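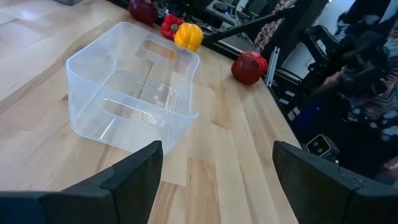

Call me when it can do the dishes, said a comment under my last post, and then three more words I won't repeat because my mother reads this blog. Fair enough! I've been writing about home robots since January and I still load my own dishwasher every night.

But I want to stick up for the boring jobs for a minute. Putting vegetables in a bin sounds like nothing. You do it while you're on the phone. Now think about what it asks of a machine with two stiff fingers. A bell pepper is lumpy and shiny and it rolls. Onions roll too. And a see-through bin is a mean thing to hand a robot, what with all the glare and those thin rims (I walk into my own glass door, so no judgment from me).

Most of what gets sold for the home right now stays well clear of all that. The Skonik does floors, and it does them fine until it meets a sock. My neighbor has the Akisov window thing, which cleans a pane nicely and then waits for her to carry it to the next one. Is that a chore done? I'd say half. Indari keeps promising a kitchen helper, and I've been on the mailing list for 18 months and have a lovely collection of newsletters.

Shops and warehouses are further along, mostly because they get to cheat. Same box, same shelf, same spot, all day long. My kitchen has never had the same spot twice. The folks at Mtshali told me their packing arm gets 2 picks wrong in 100 on a good day, and that sounds great until you picture every wrong one as a tomato on your floor.

So can machines do our chores yet? Some of them, slowly, with a person standing close by. I'd still take one that only put the groceries away. It could take 3 hours over it for all I care, as long as I was on the couch and nothing got squashed.

Next time I'm doing laundry folding, and yes, I've already seen your comments about fitted sheets. I can't fold those either.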